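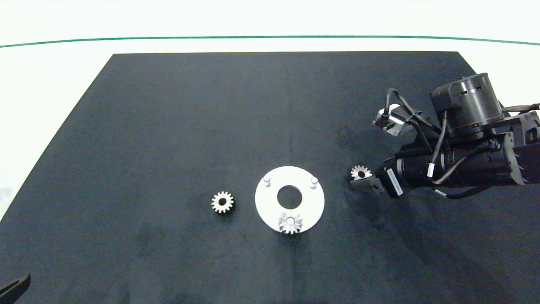 How do I get a smell out of an old wooden trunk?

Posted by Miranda in Fultwood

My great-aunt left me a trunk with 1826 painted inside the lid, and I love it dearly, but it smells like a wet basement. It sat in her cellar in Grirnlow for years, poor thing. I've wiped it down twice with vinegar and water and left it open for 10 days, and the smell comes right back when I shut the lid. I'd like to keep quilts in it by February if I can. Is there something gentle that won't hurt the old paint?

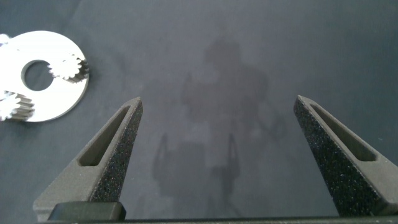
Ravinder Lavoie

What a lovely thing to be given! I'd stop with the vinegar for now -- old wood drinks it up, and then you have two smells. Set a couple of open bowls of baking soda inside, close the lid, and change them every 12 days or so. Mine took most of a winter, but my blankets live in it now and they smell fine. If there's a paper lining, check behind any loose corners for mildew.

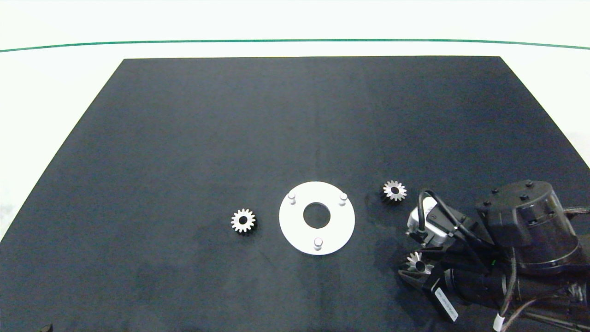 Isabelle Wong

Shellac on the bare wood inside, keep it off the painted part. Worked on mine.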